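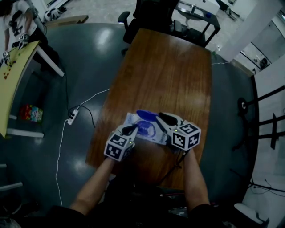 A white package with blue lettering on one of our wooden tables

About Stakley Pantry School

We teach everyday home cooking to anyone who wants to learn - teens, new parents, retirees, all of you! Stakley opened with 6 students in a borrowed kitchen on Grarnel Street, and we've now taught up to 2,000 people to bake bread, cook beans and plan a week of suppers. Classes run most evenings, plus a long one on Sunday. Come hungry, and bring a container for leftovers.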